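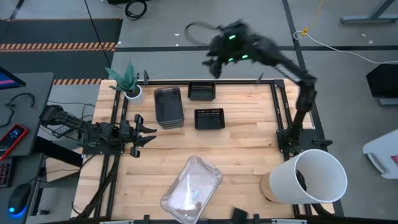 Saltthorpe Refrigeration Test Shop / shared notebook, September

09:40. Daniteck wireless gauge set, second look. Raili wants to know if we should swap the old analogue manifolds for these on the two service vans. I said I'd give it a fair go. Writing it down as I find it.

Pairing took three tries on the shop tablet, one on my phone. The leaflet says "instant". The clamps are decent, strong spring, and they sit square on 3/8 pipe. On 7/8 the jaw rocks if you breathe near it, and the reading wanders with it.

Rig is the small R134a loop with the Bititz compressor. Left it to settle, then read suction pressure on the Daniteck probe and on the Vasylenko reference gauge, teed off the same port. Reference 209 kPa, probe 214. Swapped the two probes over and got 211. So the pair don't agree with each other, never mind with the reference. Leaflet claims half a percent. Half a percent of what? If it's of full scale then fine, they're inside it, but that's a generous way to word it and it's no use to anyone setting superheat on a low-side reading.
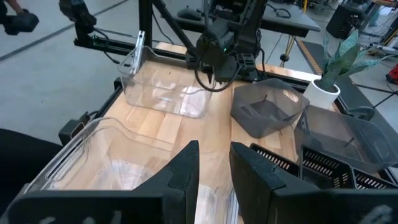

High side was better. Reference 785, probe 788, and it stayed put for as long as I watched it. Bluetooth dropped once when I walked behind the cold room panel and the app didn't warn me, it just held the last number on the screen. I don't like that at all. A lad on a roof could be charging a system against a frozen reading and be none the wiser. Need to see if there's a setting.

11:15. No setting that I can find. Emailed Daniteck support.

Superheat: app gives 6.8 K, by hand from the reference gauge and the wired thermocouple I make it 5.9. Some of that is the pressure error and some will be the clamp, I had no insulation over it. Repeat with Armaflex wrapped round before blaming anybody.

Eliseo Bañuelos came by and reckons the zero drifts with body temperature if you carry them in a jacket pocket. Could be. He also reckons the old manifolds were never right either, which is fair, but we know which way those are wrong.

Zeroed both probes in open air, 20 mins on the bench first. Back on the loop: 210 and 212 against 209. Improved. So Eliseo may have a point, or it was just the zeroing. Can't separate the two from what I did.

14:00. Reply from Daniteck. "Rated for 1000 hours of continuous field use." I asked about the frozen screen. Asked again.

Where I've got to: not convinced. Fine for a quick look at a unit, wouldn't sign off a commissioning sheet with them. Raili Eskola to decide on the vans, but I'd keep one analogue set in each whatever happens.

To do
- repeat superheat with clamp insulated
- pocket test, one probe warm and one cold, zero neither
- range test again, stopwatch on the dropout
- check cal date on the Vasylenko, sticker has rubbed off
- order 1/4 flare caps, we are down to the cracked ones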